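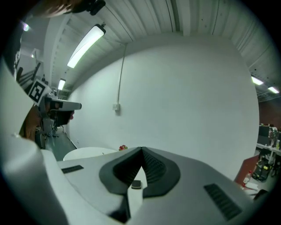
According to one reader, I have been far too soft on the club over the new kickoff times, and moving home games to noon is going to kill off whatever crowd we have left at Wasilewska Park. The message went on for quite a while after that (I enjoyed all of it, even the part about my spelling) and it has been rattling around in my head ever since, so let me try to answer it properly.

May 21, 2019

First of all, I do understand. I have been going to watch Ivthorpe Town since I was small enough to be lifted over the rail, and a three o'clock kickoff is as much a part of my week as brushing my teeth. You have your lunch, you find your scarf, you walk along the river with everybody else and you get there in time to complain about the lineup. Take three hours off that and lunch is gone, and so is the slow walk, and I am probably eating a pie at half past eleven in the morning. I'm not going to pretend I like it.

But I did go to all the noon games they tried out in February, and I have to say I came away feeling better than I expected. The first one was bitterly cold and the soccer was dreadful, a goalless draw with one shot worth talking about, and still there were 600 people in. We had been getting crowds well below that before Christmas! Lots of them were families I had never seen before, with kids who had finished their own games that morning and were still in their muddy socks. The row behind me was full of them, and they sang the same song for the entire second half. I know every word of it now, and I wish I didn't.

The other thing is the lights. We have the oldest floodlights in the league, and anybody who stood on the Ina End this winter will remember the evening they went off during a corner and we all waited in the dark for 15 minutes, humming. With a noon start you don't need them at all, and the money saved can go toward new ones, which is what the club says it wants to do. Whether it happens is another matter. I have heard a lot of promises at that ground over the years, and I am still waiting for the roof over the far corner.

Where I do agree with my reader is on the away fans. If you are coming down from the coast for a noon kickoff you have to be up at a horrible hour, and some people simply won't bother. The Jasudine bus that our own lot take to away games costs enough already, and if the other clubs start copying us then I'll be setting my alarm for five and grumbling all the way there. I'd like to see the long trips left at three o'clock and the nearby ones moved. That seems fair to me, though I'm sure there is some reason in the rule book why it can't be done.

Season tickets go on sale next week, by the way, and the adult price is staying at 180 dollars. I'll be buying mine, same spot as always, by the second post along from the tea hut. The club would love to get 1,000 in for the opening game - it hasn't managed that in years - and I would dearly love to be squashed up in the middle of it.

Do keep the messages coming, cross ones included. I'll write about the goalkeeper situation next time, once I've calmed down.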